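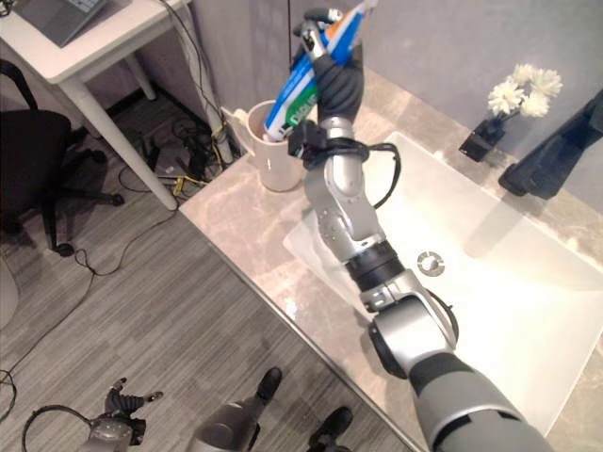
**Teleoperators wanted, Turberg site**

Tostitska is hiring people to show robots how to do household tasks. You move your own arms and hands, the robot copies you, and we record what it does. The recordings are used to train the control software in our Droltine project.

We have 4 openings on the day shift. The work is part-time, 30 hours a week, starting in September.

**What you would do**

- Run the robot by remote control through short tasks at a sink or a table: picking up a tube of toothpaste, putting it in a mug, moving the mug, wiping a surface.
- Repeat each task many times with small changes in where things are placed.
- Mark each try as good or bad and write a line on what went wrong.
- Put the area back in order between tries.
- Check cables and finger pads at the start of the shift and report wear.

Most of the skill is in the last inch. New operators tend to come down too fast and bump the fingertips on the counter. You will spend your first 2 weeks on slow reaches and light touches before you are given timed work. 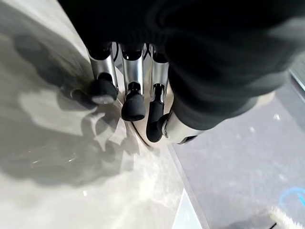

Small items near an edge take longest to learn, and you will get plenty of practice with them. A trainer sits with you for the whole two weeks, which are paid at the full rate.

**What we need from you**

- Steady hands and patience with repeated work.
- Able to stand for most of a shift, with breaks.
- Comfortable wearing a headset. Tell us if you get motion sick.
- Able to write short, clear notes in English.

No degree or robot experience is required. People have come to us from kitchens, sewing shops and warehouses. Gaming experience is fine but doesn't count for extra.

**Where**

Tostitska, Landry Building, Room 384, Turberg. There is a bus stop at the front door and free parking behind the building. The job can't be done from home.

**How to apply**

Send a resume or a short letter to the hiring desk at the address above by 08/12/2024. Say which hours you can work and whether you can start on the first of the month. If we invite you in, expect a one-hour visit with a short trial on the controls. The trial is paid.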